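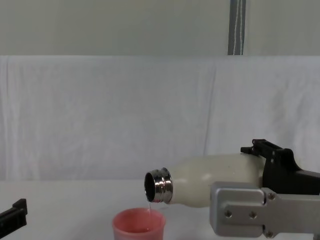 *Water going from a cream insulated bottle into a pink cup.*

Saturnino Cifuentes has opinions about the neck of a bottle, and he'd like you to hear them before you sit down.

"People shop for the body," he says, clearing a chair of catalogs. "The color, the finish, does it fit in the car. Then they get it home and it pours like a garden hose."

He has spent 14 years choosing drinkware for Brastwood, a kitchen shop in Skodby with one window and over 1000 things on the shelves. By his own estimate he has poured more water than he has drunk. A sample that arrives in the morning gets filled, tipped, refilled and tipped again, and whatever cup is nearest does the catching.

What is he looking for? "A thin stream. One I could aim at an egg cup if you made me." The thing he dreads is the dribble, when the last of the water loses interest in the cup and runs back along the outside of the bottle. He keeps a dish towel over his shoulder for this and says the towel has never had a day off.

I ask about the threads on a steel neck, the ridges where the lid screws on. He brightens alarmingly.

"You put your mouth on those! Some people don't mind. My sister doesn't mind. I pour it into a cup like a person with furniture."

The cups are a separate argument. Cifuentes likes a plain tapered tumbler with a rolled rim, and he likes it in plastic, a position that has cost him standing with the glass people in Tuten. Pink sells best. He ordered 18 in gray last May and still has 11 of them, which he calls "a long conversation with myself."

Speckled off-white bottles, meanwhile, he can't keep in stock. He puts it down to the speckles. "A plain white one looks dirty by lunch. A speckled one looks like it was always planning to."

Before I leave he fills a Sowa bottle at the sink, holds it on its side over my cup and tips it with great slowness. We both watch. A drop lands on my notebook.

"That was the table," he says, and reaches for the towel.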